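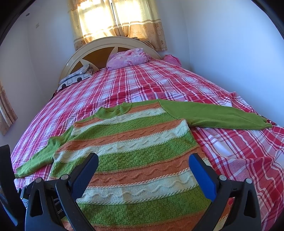 On 21st November, a member in Dullton wrote:

> I opened the cedar chest last night and found two small holes in
> a Kamard wool cardigan. No moths that I could see, but there was
> some grit in the fold. Do I have to throw out everything in the
> chest? And is the freezer method worth the trouble? My freezer
> is small and already full for the holidays.

No, don't throw anything out yet. Grit in a fold usually means larvae, and they can be dealt with at home. Cedar alone won't do it. The smell fades after a few years and it never did much to eggs anyway.

I had the same problem when we lived over the shop on Karunaratne Street. I lost a blanket and most of a bag of Jistex sock yarn before I got it under control. Since then I've done the whole closet every fall, and I spread things out on the bed one at a time in good light so I can check the underarms and the inside of the neck. That takes an evening if you own as many sweaters as I do.

The freezer works if it gets down to zero Fahrenheit. Bag each piece, press the air out, and leave it in for 7 days. Let it come back to room temperature before you open the bag or you'll get damp wool. If there's no space, wait until after the holidays and keep everything sealed up until then. The bags matter more than the date.

Acrylic and cotton can skip the freezer, but wash them. Larvae will sit in anything that has skin oil or food on it.
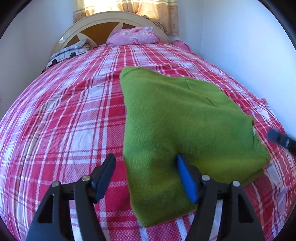
STORAGE AFTERWARD

Vacuum the chest, including the corners and under the lid, and empty the vacuum outside. Wipe it down and leave it open for a day. I use plain plastic bins now – 18 gallons, with a lid that snaps – and lay the heavy things on the bottom. Don't hang knits, they grow.

As for the cardigan, the holes can be darned if they're smaller than a dime. Save the yarn from the inside seam if there's any extra. I can mail you a darning needle if you need one, just write to me off list.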